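Drenside Library Service Completes First Year of Home Delivery

27 September 2026

The Drenside Library Service has completed the first full year of its home delivery program, which brings books, large-print editions and audio titles to residents who are unable to visit a branch. Berwyn Trevor, Head of Reader Services, met with the newsletter to review the year and to set out the plans for the months ahead.

Mr. Trevor joined the service when the Parry Street branch was still its only public building. He described the delivery program as an extension of work that branch staff had been doing informally for a long time.

"Staff were dropping books off on their way home," he said. "We wanted to give that a proper schedule and a proper budget, and to make sure that a reader on the far side of the district received the same service as a reader two streets from the branch."

At the close of the year, 519 households were registered. Together they borrowed 3,118 items, of which 2,619 were printed books. Audio titles made up the remainder. Mr. Trevor said that the demand for large print had been greater than the service had planned for, and that 200 additional large-print titles were ordered in May.

"Crime and family sagas go out the most," he said. "We were short of both by the winter. Readers were very patient, but several of them had read everything we had by their favorite authors."

Each reader completes a short form at registration, listing preferred subjects, authors to avoid and the format required. A member of staff then selects the titles for each visit. Readers may also telephone the Parry Street desk with requests, and Mr. Trevor noted that most now do so.

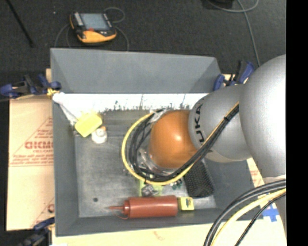 How long may a reader keep the items that are delivered?

"The standard loan is four weeks, which matches the delivery schedule," Mr. Trevor said. "A reader who has not finished a book simply tells the driver, and it is renewed on the spot. There are no overdue charges on home delivery loans."

Iestyn Gittins, who plans the delivery routes, also took part in the interview. He explained that the district is divided into eight routes, each covered twice a month, with readers visited on alternate rounds. The route through Troter was redrawn after the bridge repairs added a long detour to the morning round.

"Troter readers now have an afternoon visit," Mr. Gittins said. "We wrote to everyone concerned before the change, and two households moved to a different route at their own request."

The service intends to extend registration to family caregivers, who often find it difficult to leave the home during branch hours. Applications from this group will open once the Baller Road branch has finished moving its audio collection to the ground floor.

Mr. Trevor added that the question he hears most often concerns eligibility. A doctor's letter is not required. Residents may apply by telephone, or a relative or neighbor may collect a form on their behalf from any branch desk.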